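Call for Participants: Working Group on Good Practice for Two-Arm Workcells

Zustix is looking for 8 people to help write a short practice guide for bench-top cells where two robot arms share one table. The guide will be used first at our Drodalen site and then offered to partner shops.

The draft stands at 628 lines and covers small-parts handling: keys, tags, rings and similar loose items. Much of it deals with both grippers working close together over the same surface.

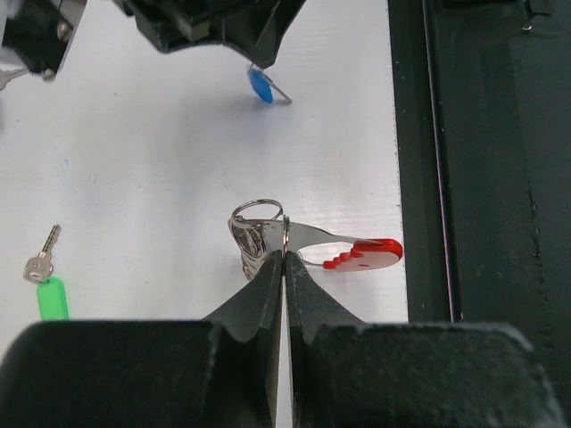 What you will do

Read the draft and mark any rule you could not follow on a normal shift. Attend two review days at Drodalen, where you will watch sorting runs with tagged keys and check them against the draft. Topics include spacing between parts, where an idle arm should wait, cable routing on the outside of the arm, and who may reach over the table and when.

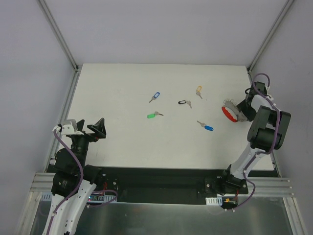 You will also score part of our run log. It holds 4,000 entries, of which 382 were flagged by operators as unclear under the current rules -- these are the ones we most want outside eyes on.

Who should apply

Operators, maintenance techs and safety leads with at least one year on the floor. You do not need to program. Experience with the Skurgate checklist helps but is not required. People who mostly work with single-arm cells are welcome.

Terms

Review days are paid at the Manolakis contractor day rate, plus travel. Reading time is paid by the hour. The finished guide is due in July.

To apply, send one page on your current work and one rule you would change -- no resume needed. Applications close 2026-10-30.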